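**Módulo 3 -- Electrodomésticos de mando mecánico. Apuntes de la sesión de microondas**

Material de apoyo para el taller de mantenimiento doméstico, centro Momurar. Se da por leído el capítulo de seguridad eléctrica. Esta sesión no incluye la apertura de la carcasa.

## 1. Disposición general

El microondas de sobremesa con mando mecánico conserva una distribución casi invariable: cavidad y puerta a la izquierda, electrónica de potencia y mandos a la derecha. El panel suele llevar dos selectores giratorios en columna y un pulsador de apertura debajo.

La ausencia de tirador obliga a abrir siempre por el pulsador. El mecanismo es una palanca que levanta los ganchos del cierre; un muelle separa después la puerta unos milímetros. Tirar del canto de la puerta sin accionar el pulsador carga los ganchos, que son de plástico y se parten por la base.

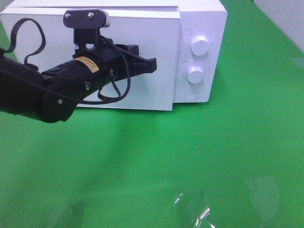
En el grupo de la mañana, Cleria objetó que en su casa la puerta se abre tirando y que nunca se ha roto nada. Añadió que el pulsador está duro y que su madre prefiere no usarlo.

La objeción describe un caso frecuente. Un pulsador duro suele indicar suciedad en la guía o una palanca descentrada. Abrir a tirones traslada el esfuerzo a los ganchos y desajusta los microinterruptores de enclavamiento. El aparato puede seguir calentando durante meses antes de dar síntomas: luz interior intermitente, arranque solo al segundo intento, paradas a mitad de ciclo.

## 2. Revisión de la puerta

Con el aparato desenchufado y la cavidad vacía:

1. Comprobar el paralelismo entre el canto de la puerta y el mueble. Una separación mayor arriba que abajo apunta a la bisagra superior.
2. Cerrar sin golpe. Deben oírse los enclavamientos.
3. Con la puerta cerrada, intentar moverla lateralmente. Se admite una holgura mínima; si se aprecia a simple vista, el aparato se retira del uso.
4. Revisar el marco de contacto. Restos de grasa, pintura levantada u óxido se anotan en la ficha.

La superficie exterior se limpia con paño húmedo y jabón neutro. No se usan estropajos sobre la zona del visor -- la malla metálica interior no debe quedar expuesta en ningún punto.

## 3. Selectores

### 3.1 Potencia

El selector de potencia no regula de forma continua la emisión del magnetrón. En los modelos con transformador convencional, lo que varía es la proporción del ciclo en que el magnetrón permanece conectado. A potencia media se oye al aparato entrar y salir; es funcionamiento normal.

### 3.2 Temporizador

El temporizador mecánico es un motor síncrono con leva y contacto. La escala no es lineal: los primeros minutos ocupan más recorrido que los últimos. Para tiempos cortos, conviene girar primero más allá de la marca y volver atrás hasta el valor deseado. Así se compensa el juego del engranaje.

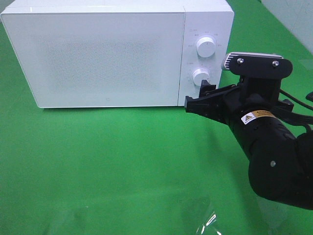 Las marcas serigrafiadas se desgastan por el roce y por los limpiadores con alcohol. Antes de dar por averiado un temporizador, hay que verificar que el botón esté bien calado en el eje: un botón montado medio giro fuera de posición produce lecturas absurdas con un mecanismo en perfecto estado. Se extrae tirando en dirección axial, nunca haciendo palanca con un destornillador contra el panel.

## 4. Ensayo de calentamiento

Se realiza después de superada la revisión de la puerta. Recipiente de vidrio con agua, potencia máxima, tiempo cronometrado aparte. Se anota la temperatura inicial y la final, removiendo antes de cada lectura. El ensayo se detiene si el agua alcanza 80 °C.

En la ficha Zetetti (casilla 13) se consigna el incremento de temperatura y la masa de agua. La potencia útil se calcula en casa con la fórmula de la sesión anterior.

## 5. Tareas

- Completar la ficha con el aparato asignado.
- Dibujar el esquema del enclavamiento, indicando qué contacto abre primero.
- Leer el anexo Jardine sobre ubicación y ventilación. Las rejillas no se tapan, tampoco con paños.

Entrega en octubre, en papel o en el aula virtual. Las fichas sin la masa de agua se devuelven.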